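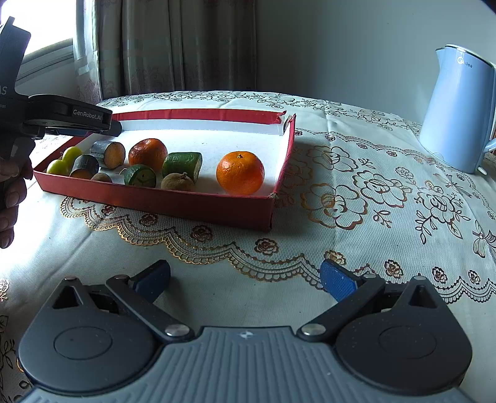 According to a reader's comment on the first edition, from the Gulside training center, a rule that cannot be checked at the table should be taken out of the rule book. The comment has shaped this chapter more than any other we received. Most of the clauses below were rewritten so that an operator or an auditor can test them by looking, by reading a log, or by repeating a short procedure.

Chapter 7
Practice Rules for Hand-Held Gripper Demonstrations

7.1 Scope

This chapter covers the collection of manipulation demonstrations with grippers held by a person. It applies to single-operator and paired work on household objects: food, containers, small appliances, and textiles. It does not cover demonstrations by remote control of a powered arm, which are treated in Chapter 8, or industrial parts handling, which is treated in Chapter 11.

After reading the chapter, the student should be able to write a task sheet, carry out a pre-session check, decide whether a recorded episode is valid, and apply the rules for shared work areas.

7.2 Terms

Episode. One continuous recording of one task, from the start pose to the end pose.

Start pose. The position and jaw opening of each gripper at the first recorded moment. The task sheet states both.

Task object. Any item the task sheet requires the operator to grasp, move, or avoid. Fruit in an open box is a task object. So is the box, if the fruit has to come out without the box being shifted.

Standing object. Any item within reach that the task sheet does not mention. A kettle at the side of a table is the usual case. Standing objects are allowed under the Purton rules and limited under the Zullelmont rules (see 7.5).

Shared area. The part of the work surface that two grippers can both reach.

7.3 The task sheet

Each task shall have a written sheet. The sheet shall name the task objects, give the start pose and end pose, and state the conditions under which an episode is rejected. It shall be written before the first episode is recorded. Changes made later receive a new sheet number, and episodes recorded under the old number keep it.

Wording matters here. "Pick up the orange fruit" is a poor instruction when a box holds more than one. The sheet should identify the target by position, by size, or by both, and the same wording should be used in the episode label. In the Fekete exercise set, 204 episodes were returned for relabeling, and 75 of them had no fault other than a target description that fit two objects.

7.4 Pre-session check

The operator shall confirm that:
the finger pads are clean and seated on both jaws;
the jaws open and close over their full travel without sticking;
the linkage pins are flush;
the camera view is clear of straps, sleeves, and cables;
the work surface covering does not slide when a pad is dragged across it.

The last item is often skipped. A loose cloth can move with the object during a low grasp, and the recorded path of the object then includes the movement of the cloth. Cloths may be used, and varied surfaces are encouraged, but they should be secured at the corners.

Natural produce changes with handling and shall be replaced at the interval given on the task sheet. Where no interval is given, the default is 24 hours.

7.5 Two schemes compared

Two sets of rules are used throughout this book. The Purton rules are permissive: daylight, curtains, patterned cloths, and standing objects are all accepted, provided that they are noted in the session log. The Zullelmont rules require a fixed light level and allow no more than two standing objects. A data set may follow either scheme. It may not mix them without a field in the record that says which one applied — a point that is simple to state and costly to repair afterward.

7.6 Shared areas

When two grippers are in use, only one may enter a container at a time unless the sheet calls for a joint grasp. The second gripper waits outside the shared area with its jaws open. If the grippers touch, the episode is marked as a contact episode and kept. It shall not be deleted. Of the 1,311 paired episodes in the Fekete set, contact episodes form the basis of Exercise 7.4.

A container with torn or lifted edges may stay in use if its condition is logged. It should be replaced when the damage interferes with an approach path named on the sheet.

Section 7.7 sets out the procedure for accepting and rejecting episodes, starting with the operator's own review.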